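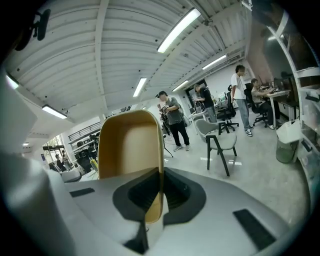
Handheld Capture Team, Rastidis / Staff blogs

27 Apr 2026

The rule sheet is up to its third version, and it is finally short enough that people finish reading it before they pick up the grippers. The first one, back in January, ran to several pages and had a section called Philosophy. I wrote that section. I have apologized to everyone who had to sit through it, and it now lives in a folder called "old" with the rest of my best work.

What we do all day is record people doing ordinary jobs with a gripper in each hand, so that a robot can later have a go at the same jobs. Put the lid down, move the bottle, pick up the thing, put back the thing. The recordings are only as good as the habits of whoever is making them, and habits are hard to write down without sounding like somebody's aunt. But I'm the one with the document, so I've made my peace with the aunt.

Rule one is that you say what the task is before you start. Out loud, in a sentence, to another person. This sounds silly and it catches more bad takes than anything else on the sheet. If you can't say it in a sentence, you have two tasks and you should record two tasks. Last month we tossed a good part of the Kustudow set for this, after I'd watched enough of it to notice that "tidy up" had been read as everything from straightening one chair to a full spring clean.

Rule two is look at the ground. Walk the path you're going to walk, with the grippers in your hands, before you record it. You will find that your feet have been relying on your eyes, and your eyes are about to be busy somewhere else.

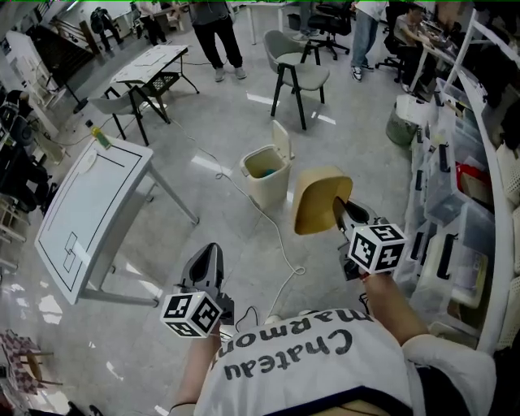
Sneha Sengar
Capture Lead, and keeper of the rule sheet

Cables get their own line on the sheet. A thin white cable on a light gray floor is about as easy to see as good manners on the freeway, and a loop of it lying on the tiles is just the right size for a shoe. So: cables go along the walls or they go in the box, and if one has to cross the floor, you route your task around it and say so in the notes. I had a long argument over whether "say so in the notes" was needed. I won it by tripping.

Rule three is about the marker cubes, the ones with the black and white patterns under and over your hands. Don't pick the gripper up by the cube. Don't wipe the cube on your shirt. Don't turn the cube a little because it looks crooked. It may well be crooked, and the calibration knows exactly how crooked, and you have now made a liar of it. If you bump one, stop and recalibrate. The sheet used to say "if you bump one hard," and you would be amazed how gentle everybody's bumps became.

Rule four, put both grippers down after 20 minutes. People hate this one. They feel fine! They want to finish the batch! Then you look at the tracks from the end of the batch and the hands are wandering around like they've come in from a wedding. Nobody here has ever been able to tell from the inside when their arms went. I certainly can't. There's a timer now, and it has an unpleasant sound, which I picked.

Rule five is that failed takes stay in. Mark them as failed and keep them. We sent a batch of 300 takes to the Sumness people over the winter and they wrote back asking where all the mistakes were, politely, in the way you'd ask a restaurant where all the food was. Somebody had been cleaning up before upload, out of pure tidiness. A dropped bottle is worth having. A dropped bottle labeled "success" is the one that keeps me up.
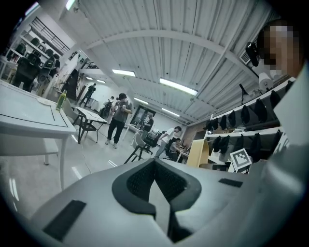 Starting positions are the part of the sheet I rewrote most often, and I'm still not happy with it. Version one said to place objects "naturally," and everybody has the same idea of natural: dead center of the table, facing you, like a cake in a shop window. A robot trained on that would be very good at cakes in shop windows. So version three asks you to use the whole surface, and to put things where you'd be a bit annoyed to find them. The bottle and the plate up near the far edge of the white table are what I mean. It's a longer reach, your elbow does something new, and the thin black outline gives you something to describe the position against when you write it up. Then move them before the next take. Even a few inches. If you catch yourself putting the plate back in the same spot, that's your hand trying to go home early.

Rule six: people in the background are allowed to be people. Early on we asked everyone else in the room to hold still during takes, and we got a lot of recordings of a room full of coworkers who looked like they were hiding from a bear. Akpalu, which is where most of this data ends up, is meant to work in rooms where folks wander past and drink things and lean over each other's desks. What we do ask is consent first, faces blurred before anything is shared, and no walking between the operator and the task. If you don't want to be in it at all, tell me and we'll work around you. That one isn't up for debate and it isn't getting shorter in version four.

There's a rule seven about naming files. It is correct and very dull, and it's on the sheet.

I'm told that the new starters go through the sheet on their first morning and get handed grippers after lunch. We're past 200 takes under version three, and the most common note in the log is still "forgot to say task out loud." The second most common is a complaint about the timer. I've raised the volume a notch and will look at the log again on Friday.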